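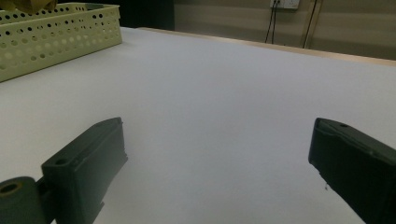 Green fingers over the white table, basket at the back left.

May, Faltham bench, 16:20

Equipment list for the next round. Writing it down here so the order form and the notebook agree for once.

Fingers. We need more pairs of the green ones. Otex quoted 45 a pair in the same material, or 300 for a set of eight pairs if we send the files ourselves. Eight is more than we need this half, but two at a time costs nearly as much by the end and we pay delivery each time. Put down for the set. Check the screw hole size on the drawing before it goes, as the last drawing I opened was the old revision.

Second hand-held tool. Besson list price is 1,182 with the camera mount, without the camera. Their older model is still on the site and comes in under the 1,000 limit, so it could go through on the small purchases form. The catch is that the older one takes a different finger base and the Otex set won't fit it. I would sooner wait for sign-off on the newer one than keep two kinds of finger in the drawer. Open to argument.

Table. Keep the white one. No spend.

Lighting. It is dim at that end of the room by late afternoon. Two plain LED panels on stands would do. Jokside have them, price to be asked for. Want the sort with a dimmer.

Power. Cables hang from the wall outlet down behind the table. If we add lights and a second charger we need a proper extension with switches, plus clips to run everything along the wall. Small money, take it from consumables.

Baskets. The perforated plastic kind is fine. Get a few more in the same colour so runs can be compared with the earlier ones.

Not asking for: a new laptop, a second table, the Besson service plan. The plan covers the motor and we don't use the powered version.

To do
- email Otex, ask if the price holds to the end of the month
- ask Besson for a written quote with delivery as its own line
- measure from outlet to far table edge for the extension
- Jokside, panel price and stand height

Form goes in once the Besson quote is back.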